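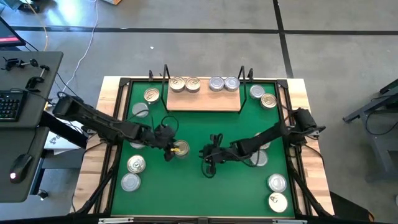
Section 4. Arranging Cans on the Display Board

Reading time: 2 minutes

1. Place the mat flat on the table and set the board at the top center.

2. Sort the cans by lid color. Gold lids go on the left of the board and silver lids on the right.

3. Set the cans in a single row along the back edge of the board. Move one can at a time.

NOTE: Cans waiting to be placed should stand near the edges of the mat. Keep the lower center clear.

CAUTION: Do not stack cans on the board. Dented or leaking cans must be removed before sorting begins.

4. Record the finished row on Form 818 and return the remaining cans to the Bristum storage shelf.

Comments

Perrine Fleury: Does step 2 apply to pull-tab lids?

Nimal Kanagaratnam: Yes, sort by color only. Form 818 has a line for them.

Helju Ramanauskas: The link to the form is broken on my end.

Gronddale Supply Office, Room 1043 | Back to top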